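Preferential voting for the Trirnencombe council - anyone read the review paper?

Local Government and Elections > Electoral systems

hakl_ninach
The review paper on moving Trirnencombe from first past the post to optional preferential closed for comment on Friday. My reading is that it understates exhaustion. In Ninach ward last time there were 2,214 formal votes and nine candidates. If most voters number one box only, the final count is between two people on a minority of the ballots, the same outcome we have now with a longer count.
Hanan Akl

jayala
Partly agree. Exhaustion is a real cost but it isn't the same outcome. Under the present rules a ballot for the sixth-placed candidate has no effect at all. Under OPV it has an effect if the voter wants it to. The comparison should be with full preferential, where the cost moves to informality.

hakl_ninach
Informality is measurable and can be reduced by a savings provision. Exhaustion can't be reduced once the ballot is in the box.

Evangelia S
The paper deals with savings provisions in section 4, for those who stopped at the summary. It proposes that a ballot with a clear first preference stays formal up to the point where the numbering breaks. That is OPV by another name, so the two options are closer than the headings suggest.

What it doesn't model is how-to-vote cards. In Rellholm the margin was 212 after distribution and the two leading tickets had swapped cards. Take the cards away and I doubt the order holds.

jayala
You can't infer that from the distribution alone. You'd need ballot-level data to see how many followed the card order exactly, and the returning officer only publishes totals by count. 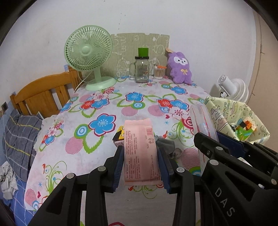
Re: Ballot-level data

wsayegh
Scrutineer at two Rellholm booths here. Ballot-level data exists only where the papers are keyed or scanned. At Rellholm they were sorted by hand into bundles and the preferences were never recorded individually. Our own sample at one booth was a bit under half following a card. I wouldn't hang a submission on it.

hakl_ninach
A bit under half is still enough to cover 212.

wsayegh
At one booth. The other had no card workers after midday and we took no sample there. As I said, I wouldn't hang a submission on it.

Samira Mansour
Can I raise cost? The paper gives a per-ward figure but doesn't say whether it includes the second day of counting. Hlongwane ward has more than 1,000 postal votes and they come in late. You can't start excluding candidates until those are in, so staff are either paid to wait or brought back the following week.

Evangelia S
It's in the appendix, second table. Includes one additional day, excludes recounts.

Samira Mansour
Thanks, found it. One additional day looks light for Hlongwane.

jayala
An indicative distribution on the night would cover most of that. Pick the likely final two, throw everything to them, do the full distribution once the postals close.

hakl_ninach
Which works until the likely two are the wrong two. With nine candidates and third place close behind second, it tells you nothing and has to be done again.

jayala
Agreed, and that's an argument for labelling it properly when it's released. It doesn't affect the declared result.

wsayegh
Does anyone know if late submissions are being accepted? The page still shows the form.

Evangelia S
I rang. They'll take them until the end of April but they won't be summarised in the report to council, only attached.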